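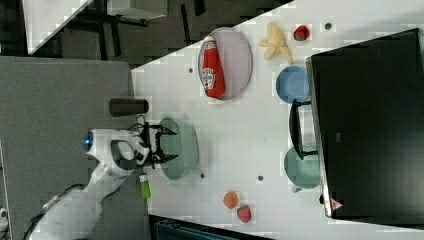
Page 3

Indville Neighborhood Association
Minutes of the regular meeting, Saturday, July 1, 2023

The meeting was called to order in the Rallside branch library. A quorum was present. The spring minutes were approved as sent out.

Old business

Storm drain on Nartey Street. The city has cleared the grate but has not replaced the broken curb. A second letter will go out with photos of the curb. One member asked that the letter also mention standing water at the bus stop. Agreed.

Tree planting. The nursery quote came in at $2,000 for maples, delivery included. Moved and seconded to accept. Motion carried, 2 opposed. The opposed members asked that the minutes show they prefer oaks. 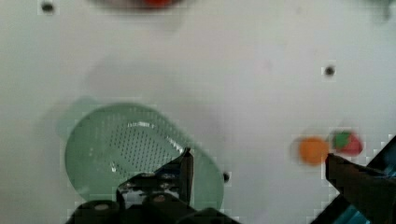 New business

Traffic on Endix Road. Residents reported speeding past the school crossing. The city will lend a speed sign if we apply in writing. Application to be sent this month.

Fall block party. Date to be set for September. The permit form needs signatures from both ends of the block. Budget set at up to $3,000, covering tents, tables and insurance.
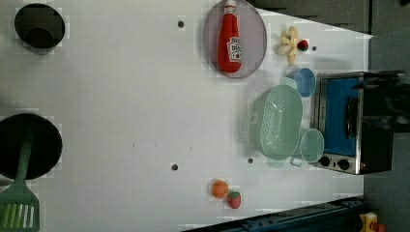 Several members felt the insurance quote was high and asked for another before anything is signed. The party budget stands until then.

Meeting adjourned. Dues may be left in the box at the library desk.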